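This site uses cookies to remember your settings and count visits. Accept all | Manage my choices

FOR RELEASE MONDAY

Findale pauses its Fondotar packing cells after a wrist-strap fault spoiled a batch of training recordings

FINDALE - Hi from all of us at Fondotar! I usually get to write these when we have something shiny to show off, and this time I'm writing because something broke, and our customers should get the whole story from us (at length, sorry, I do go on).

Back in August our packing cell at the Bukgate warehouse started putting fragile stickers in the wrong place. The arm would pick up the sticker just fine, carry it over just fine, and then press it down 13 millimeters to the right of where it should go. On a big carton you'd hardly notice. On a small one the sticker folded around the corner, and twice the gripper kept pushing after it had run out of cardboard. The second time it shoved the carton clean off the table and into the guard door, and the door switch did its job and cut the power. No one was hurt, and no one was inside the guard. But an arm that keeps pushing at nothing is a safety matter in my book, so we stopped both cells that same afternoon, the one in Bukgate and the one in Guimarães.

We went after the arm first, of course! We swapped the gripper pads, checked the joints, ran the calibration again and again, and it came up perfect every single time, which was maddening. Then one of our engineers went back to the recordings the arm had learned from, and there it was.

Our arms learn by copying people. A person sits at a table and labels boxes by hand, wearing a strap on each wrist with printed square markers and a little camera, and the software works out where the hands are from those. In one set of sessions the marker plate on the right strap had come loose and slid. Every right-hand position in those sessions was off by the same distance, and the software took it all in without a peep. We recorded 1,351 box labelings in that set. All of them went into the training, and all of them are now out of it.

I sat down and tried the job myself last week, and it gave me a lot of respect for the people who do it all day. You steady the carton with one hand, find the spot, and press the sticker down with a fingertip.
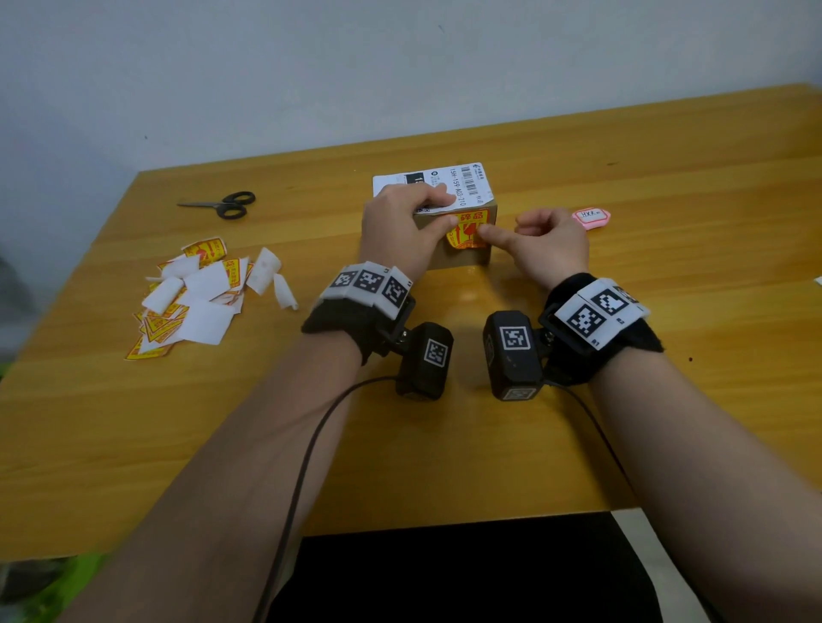 You also forget the straps are there after ten minutes or so, and I think that's part of how a loose plate got past us. I certainly wasn't checking mine.

So, what we've changed. The marker plates are now fixed with 2 screws each where they used to have a clip. Every session starts with a quick check where the person touches a set point on the table with each hand, and if the numbers disagree the recording won't start. The arm itself now has a lower push limit and stops when it stops feeling a box. We ran 50 cartons through the Bukgate cell with the new training and every sticker landed flat on the front.

Bukgate goes back to work on Monday with a person standing by at the stop button for the first full shift. Guimarães stays off until its straps have been refitted, and I don't have a day for that yet. If you had parcels labeled at either place in August and something arrived with a crooked or folded sticker, please tell your account contact and we'll look it up for you.

Press questions can come straight to the Fondotar press desk in Findale. I'm the one who answers, and I'm happy to talk this through with anybody who's running similar gear!

Get Fondotar news in your inbox. Enter your email address to subscribe. You can unsubscribe at any time.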